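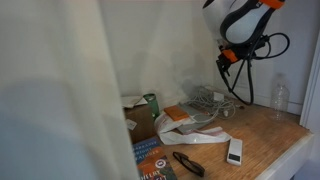
When do member farms have to send in their grazing and manure records for the coming season?

Records are due at the Enddale office by the end of February, and farms that joined the program after the fall intake have until the end of March.

The question above has reached this office from several members, and the reply is posted to the full list so that everyone is working from the same dates. The remainder of this message responds to the points raised by Romain Baudry of the Gaillard farm. His message is quoted below with his permission.

> To the program office:
>
> I have read the revised record-keeping guide twice and would be grateful for clarification before I change how we do things at Gaillard. We run beef cattle and a few sheep on rented and owned ground, and the rented ground is where I have trouble.
>
> First, the guide says that every field must have a soil test on file. Does this apply to ground that we rent for one season only? The landlord has tests, but they were taken under his name and with his field numbers.
>
> Second, the old form let us record grazing by the week. The new one has a line for each move. In May and June we move cattle every day or two, and I don't see how a family farm is going to keep up with that on paper.
>
> Third, we take poultry litter from a neighbor who is not a member. Who is responsible for the nutrient analysis, him or us?
>
> Last, I would like to know whether the figures we send in are going to be published. There was talk of this at the Okholm meeting and I came away unsure.
>
> Romain Baudry

The office thanks Mr. Baudry for setting out his concerns so clearly. They are answered in the order in which he raised them.

Soil tests on rented ground. A test is required for any field that receives manure, litter or purchased fertilizer, whether the field is owned or rented. A test taken in the landlord's name is acceptable if it is no more than three years old. Please attach a copy and write your own field number beside the landlord's number on the first page. If the boundaries differ, a hand-drawn map showing both is sufficient. Fields that are grazed for a single season and receive nothing other than what the animals leave behind do not need a test, but they should still be listed on the form so that the total acreage is correct.

Recording grazing moves. The revised form does have a line for each move, and the office accepts that this is a heavier task than the weekly entry it replaces. The change was made after a review of last year's returns, which covered 3,628 acres across the four counties. On 379 of those acres the weekly entries could not be matched to any stocking rate, usually because two groups of animals had been combined during the week. Members who rotate quickly may use the block method instead. Under this method, neighboring paddocks are grouped into a block, and one entry is made when the herd enters the block and one when it leaves, together with the number of head. A block may contain no more than 7 paddocks. The method has been used at the Trostberg site for two seasons, and the staff there report that the entries take a few minutes at the end of the day.
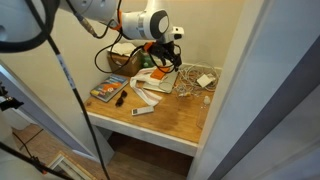

Members who wish to adopt the block method should tell the office before the first turnout of the spring. A short note by mail is enough. Once a farm has chosen a method, it should stay with that method until the animals come off grass in the fall, as a change partway through the season makes the acreage totals very difficult to check.

Paper forms remain acceptable. The office has no plan to require electronic returns, and a legible notebook page with the same columns will be treated in the same way as the printed form.

Litter from a non-member. The receiving farm is responsible for having a nutrient analysis on file. In practice the supplier will often have one already, and a copy of it may be used if it was taken within the past twelve months from the same type of house. Where no analysis exists, the member should take a sample from the pile before spreading. Combine at least 5 small samples from different depths, mix them in a clean bucket, and send about a quart in a sealed bag. The laboratory fee is paid by the member and is not covered by the program. Standard book values may be used for the first load only — after that an analysis is needed.

Members are also reminded that stockpiled litter must be covered if it is to remain in the field for more than two weeks, and that the pile should be kept well back from ditches and wells. The setback distances have not changed and are printed inside the back cover of the guide.

Publication of figures. Individual farm returns are not published and are not passed to any outside party. The annual summary gives totals by county. In any county with fewer than four reporting farms, the figures are combined with those of the county next to it so that no single operation can be identified. The discussion at Okholm concerned a separate proposal under which farms could volunteer to have their yields and input costs shown by name. That proposal has not been adopted. If it is brought back, it will be sent to this list for comment before any decision is taken, and participation would require a signed form from the farm.

Two further items. The guide mailed in January contains an error in the conversion table on the page for liquid manure, where the columns for gallons and cubic feet are reversed. A corrected page is being sent with the spring packet — please discard the old one. Farms that have already completed their returns using the faulty table need not resubmit, as the office will make the correction and return a marked copy for the farm's files.

Replies to this message go to the whole list. Questions involving the details of a particular lease or a dispute with a landlord should be addressed to the office directly.

Program Office, Enddale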